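Plillusen Garden Club: Minutes of the Fall Planning Meeting
Last updated: September 2021

Notes by Montri Phromma. I was handed the pen again, so forgive the rambling!

1. Money
We started the season with 1,721 in the account and we're now at 1,210, all of it kroner and all of it accounted for. Most of the difference went on the new hose and the lock for the tool shed (the old one rusted shut in the spring, as everyone who stood outside it in the rain will remember). Oluf Østergaard asked if the hose was still under warranty. I said I'd dig out the receipt.

2. Seed order
We're going with Hafþórsson again. Their beans were slow last year but the kale was wonderful, and nearly 52 packets came through in one box with no mix-ups. I'd like everybody's list before I send the order in November. Please write the variety and not just "lettuce," I beg you.
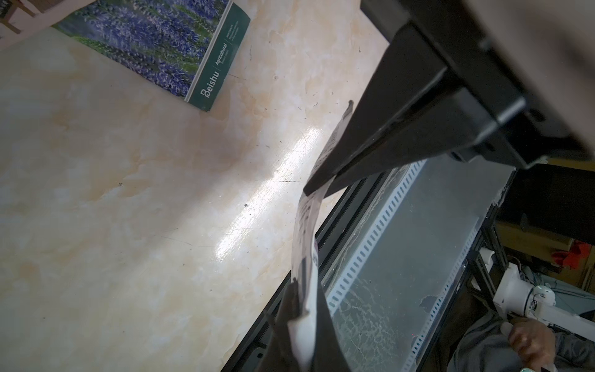
Clear packaging with printing on it

Oluf wants to try buying bulk peas and splitting them up in paper envelopes. I'm all for it as long as somebody else does the folding. Agreed to try it with peas only.

3. Sunflower row
This got the most talk of the night. The row along the Hundby side did so well that three of the neighbors stopped to ask what we'd fed it (compost, and lots of it). We agreed to leave the heads standing for the birds and cut the stalks down after the first hard frost. Next year we'd like a second row by the gate, with shorter kinds in front so drivers can still see the road.

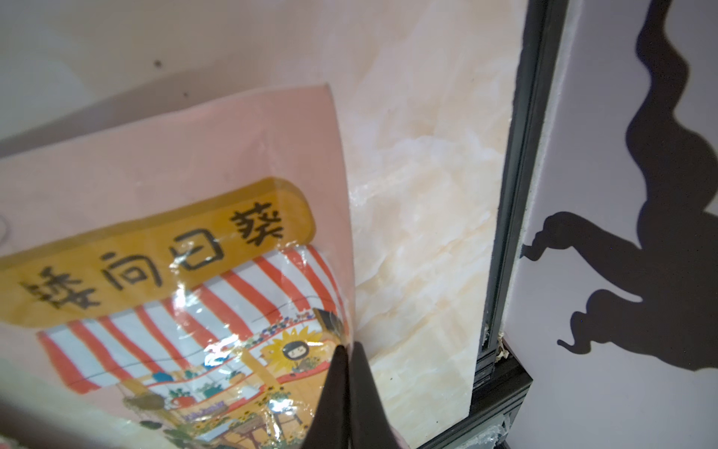 Pink sunflower card, 向日葵

I said I'd save seed from the two tallest plants. If you want a few, tell me soon, I only have so many jam jars.

4. Plots and the waiting list
There are 14 names waiting, which is the longest list I've ever kept. We talked about cutting the big corner plots in half when they next come free. Oluf was against it and I was for it, and we went back and forth until the coffee was gone. Left open for next time.
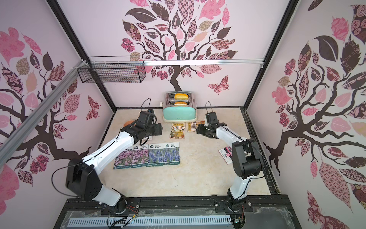 5. Trip to Ronatby
The orchard at Ronatby will have us again for apple picking. Bring your own bags and boots. We need two more cars, and I can take three people if they don't mind the dog.

6. Anything else
The water gets shut off in November as usual, so fill your barrels before then. The wheelbarrow with the flat tire is going to be fixed by Oluf, who has promised this before. 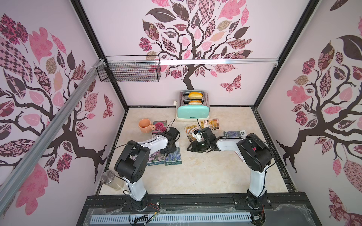

I'd also like to start our meetings half an hour earlier through the winter, and most people were happy with that. Bring a cup, and bring your seed lists if you have them by then.

Contact: Montri Phromma, Plillusen Garden Club | © 2021 Plillusen Garden Club | Back to top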